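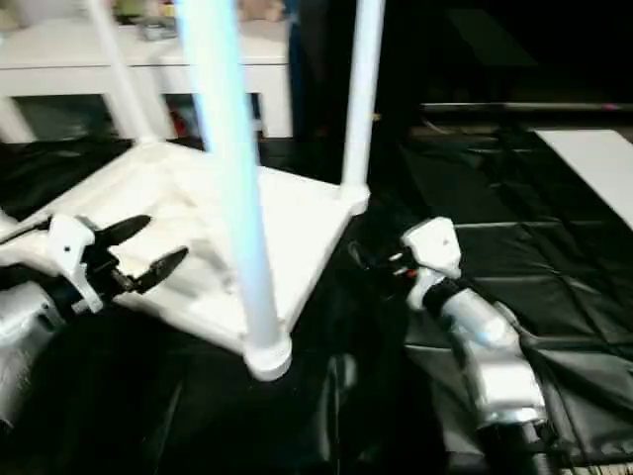
Two-arm cell, small table upside down on the black cloth.

Flostgate project – Friday method meeting, minutes
Start 2:10 p.m., small lab. Minutes of the last meeting approved with one spelling fix (Skorley, with an e).

1. Leg task results
The new training recipe got its first full test this week, and it was a great week! Out of 500 trials on the Skorley test plan, 69 percent finished with both arms at the right contact points. The old recipe managed 28 percent on the same plan. We spent a good ten minutes just scrolling through the logs and grinning.

Most remaining misses come from the right arm stopping short of the leg. The left arm is much steadier at the rim. We agreed to score the two arms separately from now on so the gap shows up in the tables.
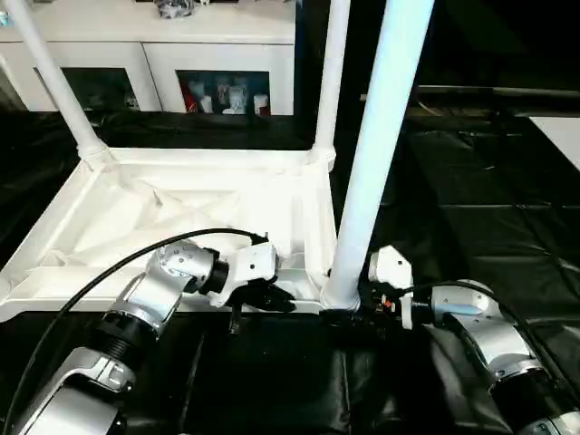 The Ghasemi split came up next – holding back whole sessions for testing, so that no session lands in both training and test. Everyone liked it. The set now stands at 2179 demonstrations, enough to give up a decent share. Old numbers will be rerun under the split before anything goes into the draft.

2. Glare
Bright white parts wash out in some clips. One suggestion was to dim the lamps, another to leave them and vary the exposure in training. We'll try the second first. Lovely side discussion about shiny folds in the cloth, parked for next time.

3. Sasteo workshop
Short paper, four pages, due in September. Figures one and two are drafted. Title still open.

Actions
Split arm scores: by next meeting.
Rerun old recipe with held-back sessions: started, needs two more nights.
Exposure test: small batch first.

Closed 3:25 p.m. Next meeting same time, same room.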